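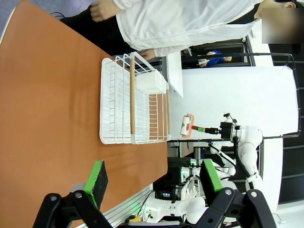

Futix opens its two-arm practice cell at Mamley to visitors

MAMLEY, October – Futix is pleased to welcome customers and neighbors to the household practice cell it looks after at Mamley, now back in daily use after a thorough service carried out together with our good friends at Frerichs.

Each morning the crew goes over both arms before any work begins. Finger pads are checked and swapped when the grip surface has worn smooth, the linkage screws are snugged up, and every cable is followed by hand from gripper to base – a slow job, but one we have grown rather fond of. The service itself took in 118 fasteners and 34 connectors, and about 203 pages of notes have gone into the cell's logbook.

The wrist cameras are then lined up again with Prurkorum, our calibration software, and the dish rack and other household items are set out on the table for the day's runs.

Visits begin at 2 in the afternoon and can be arranged through the Futix front desk. We would love to see you!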